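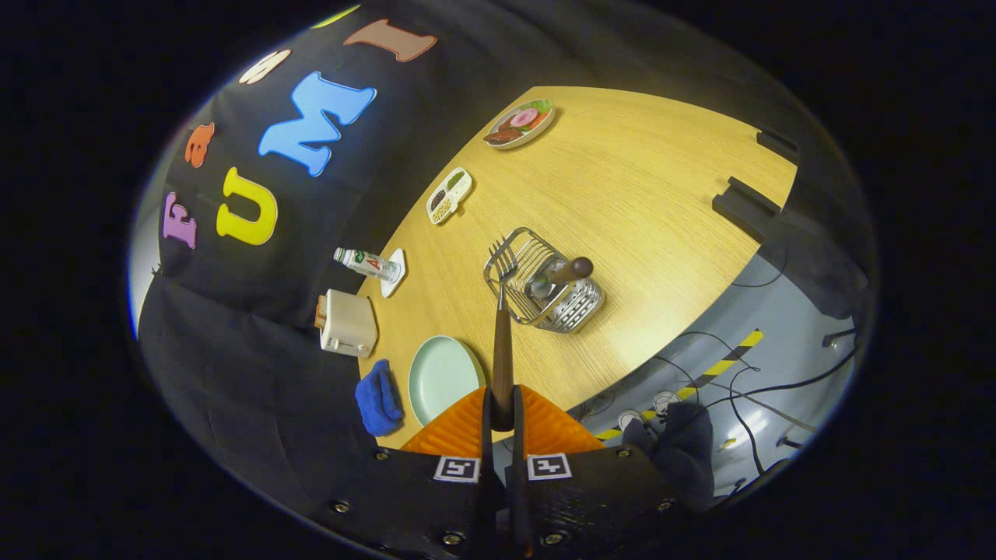
Cutlery run at the Stesgate bench, fork between the fingers and the wire basket just ahead.

The slipping fork: a page from our gripper trials

Welcome to the Stesgate gallery, and thank you for stopping by! Most of our pages are cheerful affairs, full of pretend dinners and tidy tables, but this one is about a fault, and I promised Marta Kushnir I would write it up properly before we all forgot the details (I have a dreadful memory for that sort of thing, and she knows it).

Back in November we were working through a set of 200 table-clearing runs with the hand-held gripper, and the cutlery part had been going along nicely. Then Jad Khoury noticed that forks were turning in the fingers just as they got to the basket. They didn't drop, which would have been easy to spot — they simply rolled a little, so that the handle ended up at a different angle from the one it had been picked up at. By the time we stopped to look into it, 11 runs had to be thrown away, and I'm afraid there was a certain amount of sighing over the tea.

We blamed the fork first, poor thing, and then we blamed the basket, as the wires do like to catch a tine if you come in low. Wissam Abu Hammour spent a whole afternoon trying different angles and got nowhere. In the end it was Zaid Moussa who took the gripper apart and found that one finger had worked itself slack at the base, so it gave way slightly whenever the fork touched anything. You couldn't feel it in your hand at all, and that was the worrying part. A tool that feels perfectly sound and isn't is a nasty thing to have about the place, especially as the Amasby bench was using a gripper from the same batch and had its own visitors coming.

We rang Amasby straight away, and they found 2 of theirs going the same way. Tamer Hattar has now put a finger check on the start-of-day sheet: squeeze, twist gently, look for any wobble, and hang a red tag on the gripper if you find some. Please don't tighten it yourself and carry on, however tempting it is when you are halfway through a set. Bring it over to Zaid and sign out a spare.

We have done 100 cutlery runs since the repair without a single turned fork, and the basket has been forgiven. The full fault note is in the Brukthorpe folder, last updated 2025-02-10, and Marta is happy to go through it with anyone who would like a longer chat.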